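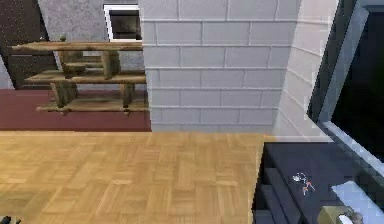 Why does a home robot need written rules before it is allowed to tidy a living room?

Because a tidy-up task can be finished in a bad way, and without a written rule we cannot say that the bad way was a failure.

Oradum Household Handling Rules
Second progress report to the Gornodell Fund
Monday, March 29, 2021

1. What this report covers

The report describes the work done since September on the Oradum rules, which is our draft of good practice for robot arms that work close to people's belongings. The first report explained why we began with simulated rooms. We will not repeat it in full. In short, the rules must be tried many times, and a simulated room can be put back to the same starting state after every trial.

The draft now goes to the partners at Horach and Kovalchuk for comments. Horach builds the simulated rooms and keeps the trial records. Kovalchuk reads the rules from the side of a company that must follow them, and marks each sentence that its technicians could understand in two ways.

2. Trials

In this period we ran 3,514 trials. The plan in the grant agreement was 3,000, so this target is met. From all trials, 934 were stopped by a rule before the task was complete. We want to explain this number, because it can look worse than it is. A stop is a correct result when the arm comes too close to an item that is not part of the task. We do not yet know how many of the 934 stops were correct, and the checking of the records is still going on.

We checked 115 stops by hand, reading the full record of each one. This took longer than planned. Two people read every record separately, and when they did not agree, the wording of the rule was written down as a possible cause. Most disagreements were about the word "near", which we used in the first draft without giving a distance.

3. The rules in their present form

The draft has five rules for work on low furniture. They are given here with short notes.

Rule 1. Before the arm goes down to a surface, the task record must name the item to be handled. All other items on the surface are treated as protected.

Rule 2. The arm must come down to the surface at reduced speed. The first draft gave one speed for all furniture. Kovalchuk asked us to separate open surfaces from surfaces with a screen or glass behind them, and we agree with this. A television on a low stand is a good case: the gripper has to work in front of it, while the links of the arm pass over tissues, magazines and other small things of daily life.
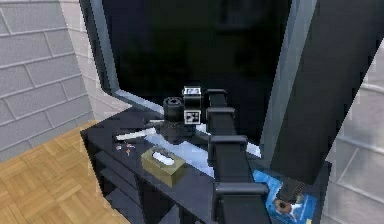
Rule 3. Clearance must be measured for the whole arm. In the old text the distance was measured only from the gripper. The readers noticed that a gripper can be in a safe position when a lower link is already over a protected item. The new text says "any part of the arm", and the trial software was changed to measure in the same way. This change cost us almost two weeks, and for this reason the timetable in section 5 is different from the one in the first report.

Rule 4. Contact with the named item must be made with limited force. Thin and flat items are the difficult ones here. The arm has to press a little to get hold of them, and this force goes also into the table. We therefore have two limits in the draft, one for the item and one for the surface below it. The item limit is taken from the trials. The surface limit is at the moment only a careful guess, and it is marked as such in the draft.

Rule 5. After a stop, the arm stays where it is until a person decides. It may not try again by itself. We know that this makes the work slower. It was discussed at both partner meetings and we decided to keep it for the first edition.

4. Open questions

The main open question is about Rule 4. When the gripper touches a small flat package on a table, the trial record shows the force, but it does not show if an owner would accept the mark that such a force can leave on a printed cover. A simulated surface does not scratch. We would like to solve this with a small number of tests on real packaging, and we ask the Fund to allow this inside the present budget.
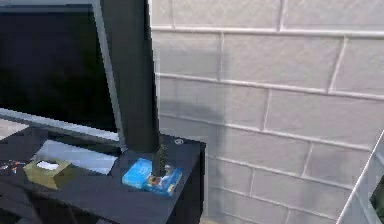

Kovalchuk has answered this point in writing, and its comment is that a force limit is of little use to a technician if the rule does not also say where on the item the force may be applied. It asks for one more sentence in Rule 4 about edges and corners, and it would prefer to have this sentence before the tests on real packaging are planned.

We accept the comment. The new sentence is being written together with Horach, who must be able to check it in the trial software.

A smaller question is about Rule 1. Items which lie on top of each other are at present recorded as two items. Horach proposes to record them as one when they cannot be moved separately. We have no strong opinion and would like to see more records first.

5. Next steps

Checking of the remaining stop records continues, with the same two readers.

The distance for "near" will be fixed in all five rules, and the word will be removed from the text.

The second draft, with the added sentence in Rule 4, will be sent to both partners and to the Fund at the same time. Comments are welcome until four weeks after that date.

Spending is within the plan for all lines except reading time, which is higher because of the double reading described in section 2. A corrected budget table is sent separately.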